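Saturday, February 27, 2021

Eight hours on the Romans index, two short breaks. The concordance file from Nisero opened on the second attempt, after I changed the encoding to UTF-8 and removed the stray line endings left by the older export. Greek accents now display correctly in both windows. Breathings still drop out in the print preview, so printing is put off.

Worked through the genitive constructions in chapter 3. The question is whether *pistis Christou* in verse 22 should be entered under objective genitive, subjective genitive, or both with a cross-reference. The course handbook at Cakgate asks for a single entry per occurrence. I have entered it as objective with a footnote, the same as for Galatians 2:16, and marked both for review. If the external reader objects, both entries will have to move together, along with Philippians 3:9.

Index total now stands at 229 entries. Of these, 27 have no page reference because the commentary they cite was repaginated in the second edition and the library holds only the first. Sent a request for the later edition. The catalogue shows one copy, on loan.

Morning prayer at 6.40, Psalm 31 from the lectionary card. Read it in Hebrew as far as verse 9 and in English after that. My Hebrew has slipped since November. The weak verbs are the trouble, chiefly the first-nun forms and anything hollow. Plan: one paradigm table a day before breakfast, written out by hand, checked against the grammar, errors underlined and repeated the day after.

The online seminar on church order ran from ten to half past eleven. Sound dropped twice. The paper compared the ordering of elders in Titus 1 and 1 Timothy 3 and argued for a shared source list. The evidence was the overlap in vocabulary, but the paper gave no figure for how common those words are in lists of duties outside the New Testament. Without that the argument cannot be tested. I put this in the written comments. The reply was that it would be covered in the longer version.

The Moldovan parish translation notes came back with the queries answered. Two remain open: the word for "deacon" in the baptism rubric, and whether the doxology should follow the liturgical form or the printed Bible. I favour the liturgical form, as the congregation already says it from memory.

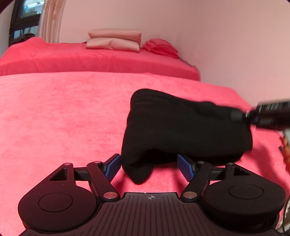 *Vol. 4, p. 31*

Evening. Began the sermon outline for the third Sunday in Lent, on John 2:13–22. Limit is 20 minutes. Draft order: the Passover setting, the sellers and money-changers, the saying on the temple, the remark at verse 22 that the disciples remembered it afterwards. The dating question (early in John, late in the Synoptics) gets one sentence at most. It took up half of my last attempt on this passage and left no room for the text.

Brornix backup run at 21.15, no errors. Old copy of the index kept under the previous file name until the encoding change has been checked on the other machine.

To do: Philippians footnote, hollow verbs, ask again about the second edition.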